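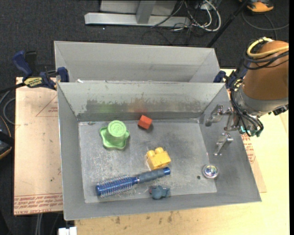

Olden sorting room, front metal bin, April: hairbrush, toy brick and other small items.

To: Larska Reuse list
Subject: Re: Small mixed items in the metal bins

Dear members,

Thank you for the message from the Skandau store, which is quoted in full below so that other sites may follow the discussion.

> From: Skandau store
> Subject: Small mixed items in the metal bins
>
> We should be grateful for guidance on the small items that come out
> of house clearances and fit no category on the sheet. Our bins are
> at present taking toys, combs, bottle tops, parts of games and a good
> deal else together. In March we recorded 63 items as "other" and were
> asked by the Pereyra office to record them again under proper
> headings. Is it acceptable to keep toys and personal care items in
> one bin until the end of the day? And are single building bricks to
> be kept at all?

The present arrangements were agreed when most of our stock was furniture and kitchenware, and the sheet has not kept pace with what is now received. The total entered under "other" across all sites last year was 3,385, which is too high for the heading to be of any use. The following will apply until the revised sheet is issued.

Toys and personal care items may share a bin during the day, provided that they are separated before the bin is put away. The bin shown at the head of this message is a fair instance of the mixture: a round blue hairbrush lies directly beside a yellow toy brick, with a small toy animal just below. At closing, the brush should go to personal care and the brick and the animal to toys.

Hairbrushes are to be accepted only where the bristles are complete and the handle is sound. They are to be cleaned before they are priced. Brushes which cannot be cleaned are to be refused at the door if possible — it is far easier than disposing of them afterwards.

Single building bricks are to be kept. They should be placed in the brick tub and sold by the bag, 16 to a bag, without regard to colour. Toy animals and figures are sold singly. Any figure with loose or broken parts should be set aside.

Plastic items whose use is uncertain should be held for 10 working days on the query shelf. If no colleague has identified them by then, they may be entered as "household, plastic". Please do not enter them as toys merely because they are brightly coloured.

Shiny or reflective pieces should be checked for cracks and sharp edges before they are handled further, and wrapped if they are to travel between sites.

Scratches and scuffs to the floor of a metal bin are not a reason to replace it. A bin should be reported only if there is a raised edge or a split seam. Scraps of paper and labels should be cleared from between adjoining bins at the end of each day — several price labels have been lost in this way at Olden.

The Skandau store need not record its March items a third time. The Pereyra office has been informed.

Comments on the draft headings may be sent to the list in the usual way.

Yours faithfully,
Stock and Sorting Desk
Larska Reuse, Olden

2 replies · 0 shares

Recent messages on this list
Brick tub: request for spare lids
Opening hours at Pereyra over the holiday
Re: Re: Chipped crockery and the discount table
Price labels, new supply

Contact the list office | © Larska Reuse | Back to top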